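Cinzia Pellegrini deja el programa de las mañanas y yo todavía no me lo creo

Me enteré el domingo, con el café a medias, y casi lo tiro encima del teclado. Cinzia Pellegrini se va de "Desayuno en Ikley" en mayo, después de 469 programas (sí, los lleva apuntados, lo contó ella misma en directo) y con esa media sonrisa suya que siempre parece que se está guardando algo.

Y algo se guardaba, claro. Resulta que su próximo proyecto es un concurso musical junto a Remo Fontana – ¡su ex! – con el que no compartía plató desde hacía cuatro años. Los que seguimos a la pareja desde los tiempos de "Noches de Uddin" nos acordamos perfectamente de cómo acabó aquello: dos comunicados, uno más seco que el otro, y un verano entero de indirectas en redes. Yo era del equipo Cinzia, lo confieso, aunque el comunicado de Remo estaba mejor escrito.
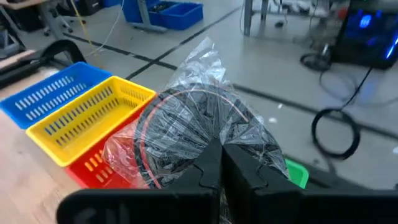

Un cable negro enrollado, dentro de una bolsa transparente.

El concurso se llamará "Zindell" y lo produce Ninthorpe, la misma casa que le dio a Remo su primer papel. De momento han pasado el primer corte 151 aspirantes, y entre los dos tendrán que elegir a los finalistas. ¿Se pondrán de acuerdo en algo? Yo apuesto a que no, y me parece que la productora cuenta justo con eso.

Él, por su parte, colgó anoche un mensaje cortito: "Con Cinzia uno nunca se aburre". Ella le contestó con un aplauso y nada más, y ya hay quien jura que han vuelto. Yo no iría tan rápido. Una amiga que trabaja en la cadena me dice que en las reuniones se tratan de usted – imaginaos el ambiente – y que cada uno ha pedido su camerino en una punta distinta del pasillo.

De quién se queda con el sofá de las mañanas no se sabe nada todavía. Suenan un par de nombres, pero ninguno me convence, y en la cadena solo dicen que lo anunciarán antes del último programa de Cinzia. Ese día pienso poner el despertador, que conste. Si os enteráis de algo antes que yo, ya sabéis dónde están los comentarios.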